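A drawer that sticks is one of those jobs I put off for years and then fix in an afternoon. I've now done it enough times, on enough tatty little cabinets, that I've settled into a way of going about it, so I'm writing it down for anyone with a small wooden unit that needs two hands and a bad word to open.

You won't need much. A stub of plain candle, some fine sandpaper, an old toothbrush, a soft cloth, a screwdriver and a pencil. I use Wurkdale drawer wax when I have it in, but the candle does nearly as well and I'm not going to pretend otherwise.

## Getting the drawer to come out

Pull it slowly and feel for where it catches. If it drags all the way along, it's usually dirt or dry wood on the runners. If it goes stiff at one particular point, something is rubbing there. When it's partway out, lift the front gently and see how much play there is - a bit of wobble is fine on an old drawer, a lot of wobble means the bottom edges have worn down.

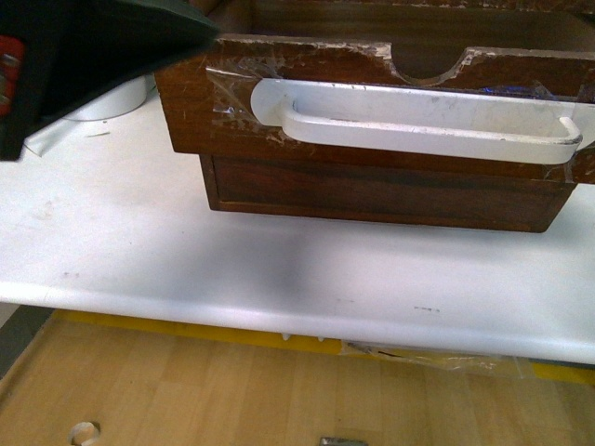
*Rivadeneyra*

Pull from the middle of the handle if you can. I used to yank on one end, and all that does is twist the drawer in its slot and jam it harder. If there's a finger notch in the top of the front, hook a finger in there as well and pull with both hands (this has saved me more than once when a handle was on its last legs).

Pencil a small arrow on the underside before you set the drawer aside, especially if you've got two or more that look the same. They never seem to fit in each other's holes, and I've wasted a whole evening swapping them round.

## Cleaning and waxing

Brush out the slot first with the dry toothbrush, right into the back corners. Then wipe the sides and bottom edges of the drawer with a barely damp cloth and leave them to dry while you have a cup of tea.

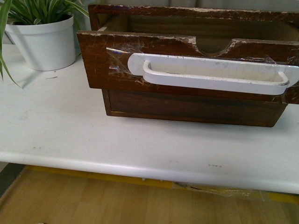

Next, look for shiny patches on the bare wood of the sides. Those are your rubbing points. A few light strokes with the sandpaper, along the grain, then try the drawer again. Go gently! You can always take off a bit more, and I once got so carried away on a bedside cabinet from the Jikville flea market that the drawer rattled ever after.

Once it slides, rub the candle along the bottom edges and the lower part of each side, then along the runners inside. Press quite hard. Push the drawer in and out 5 times to spread the wax, wipe off any crumbs and you should feel the difference straight away.

## The handle

Handles loosen for dull reasons, mostly years of being tugged at an angle. Check the screws from the inside and nip them up, but stop as soon as they bite. If one just spins, take it out, push a sliver of matchstick and a dab of wood glue into the hole, and let it set overnight before you put the screw back.

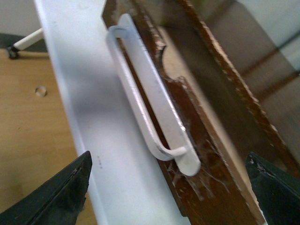

Grime collects around the fixings more than anywhere else, so I clean there before I tighten anything. A white bar handle like mine shows every grey scuff along the curve, and there are cobwebs strung about the bottom mounting plate, so the toothbrush comes out again. Warm water with a drop of washing-up liquid is enough for the bar itself. Keep the cloth well wrung out near any chipped varnish, as bare wood drinks water up.

If the handle is past saving, measure between the screw holes before you buy another. I like the Grillesa ones, but any will do if the holes match.

## Old tape and tired varnish

Tape on varnish wants patience. Warm it with a hairdryer on low, lift a corner with a fingernail and peel it back on itself, nice and slow. Any stickiness left behind comes off with a little cooking oil on a cloth, then a wipe with soapy water.

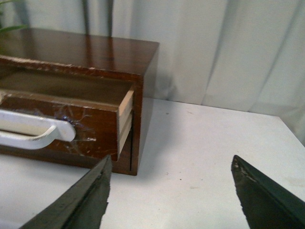 For chips along the edges I go over them with a brown wax crayon, scrape off the extra with an old bank card and buff. It won't fool anybody up close - I don't mind that on a piece that gets used every day. If you'd like a smoother finish you're looking at stripping the whole thing, and that's a much longer page than this one.

Give the drawer another rub of candle when it starts to drag again. Mine usually want it in December, when the heating's been on for a while.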